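なすは脇役ではない

なすが好きだ。好きなだけでなく、もっと堂々と好かれていい野菜だと思っている。トマトには熱烈なファンがいるし、じゃがいもを悪く言う人にはめったに会わない。それに比べてなすは「味がない」「油を吸うだけ」などと言われ、麻婆や味噌汁の中でおとなしく煮えている。もったいない!

考えが変わったのは、11年前にベトナム料理の店「Khương」で焼きなすを食べたときだった。皮が真っ黒になるまで直火で焼き、熱いうちにむいて、ねぎ油とヌクマムのたれをかけただけの一皿。口に入れると煙の香りがして、身はとろりと崩れ、あとから甘さが来る。味がないなんて誰が言ったのだろう。その晩は同じものを2皿頼み、翌週もまた行った(店の人にはすっかり「なすの人」と覚えられた)。

それからは台所で焼いてばかりいる。魚焼きグリルでもいいけれど、できれば網にのせて強めの火にかけてほしい。途中で箸で押してみて、へこんだまま戻らなくなったら裏返す。皮をむくとき水に浸ける人が多いが、私は反対だ。せっかくの香りが流れてしまう。指先を少し濡らしながら、熱い熱いと言ってむくのがいい。むいたそばからつまみ食いするところまでが焼きなすである。
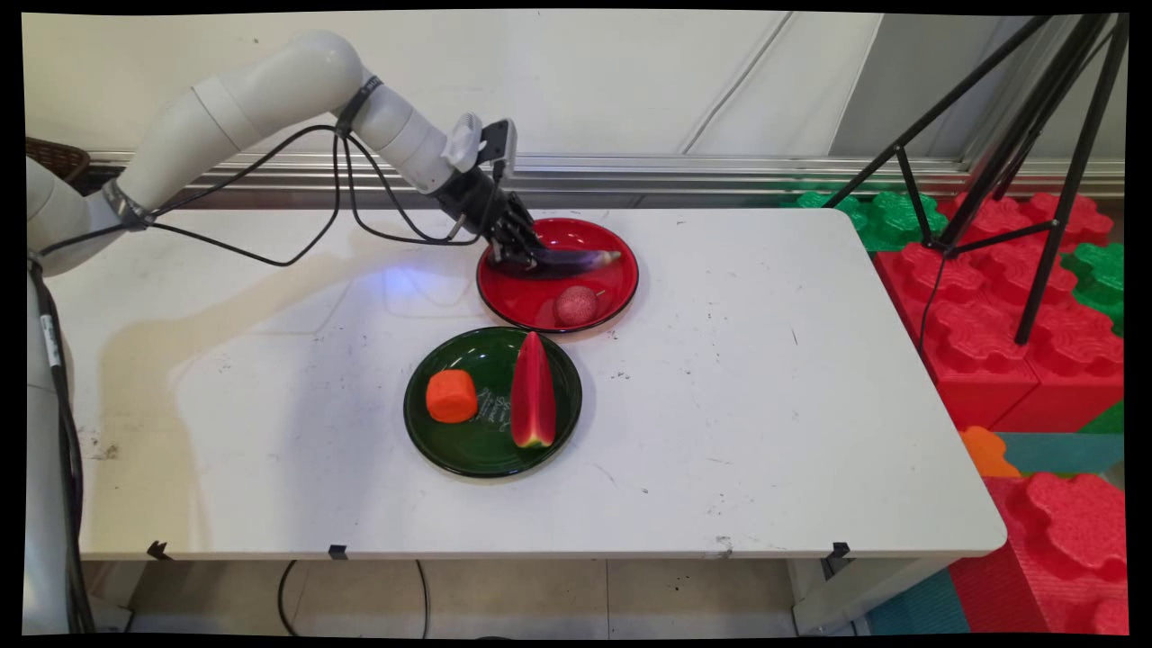 赤い皿に紫のなす。

色のことも言っておきたい。あの紫は、野菜売り場でいちばん美しい色ではないか。つやのある皮に光が当たると、黒にも紺にも見える。だから私は買ってきたなすをすぐ冷蔵庫にしまわず、しばらく皿に置いて眺める。合わせるなら赤か白の皿がいい。和食の本では藍色の器に盛ってあることが多いけれど、生のなすには強い色をぶつけたほうがずっと映えると思う。料理の前に野菜を眺める時間があると、その日の献立まで変わってくるから面白い。丸のまま焼くつもりだったのに、この皮は残したいと思い直して揚げびたしにした日が何度もある。

「秋茄子は嫁に食わすな」という言い方には諸説あるようだが、どの説をとっても、秋のなすがおいしいという前提は動かない。9月のなすは皮がやわらかく、身が締まって、種も気にならない。夏のあいだ毎日のように食べて少し飽きたころに、いちばんいいものが出てくるのだ。それなのに、そのころの売り場はもうきのこと栗に場所を譲りはじめている。なすの棚を狭くするのは早すぎる、と毎年思う。

提案がひとつある。なすを料理名の頭に置いてみてほしい。「豚肉となすの炒めもの」を「なすと豚肉の炒めもの」と呼ぶだけで、切り方が変わる。薄い半月に刻んでいたものを、大きく乱切りにしたくなる。油も惜しまなくなる。油を吸うのは欠点だと言われるけれど、うまい油を、だしを、味噌を、あれほど気前よく抱えこんでくれる野菜がほかにあるだろうか。私にはちょっと思いつかない。

今夜は味噌を塗って焼くつもりだ。山椒を少し多めに振って、ごはんは固めに炊く。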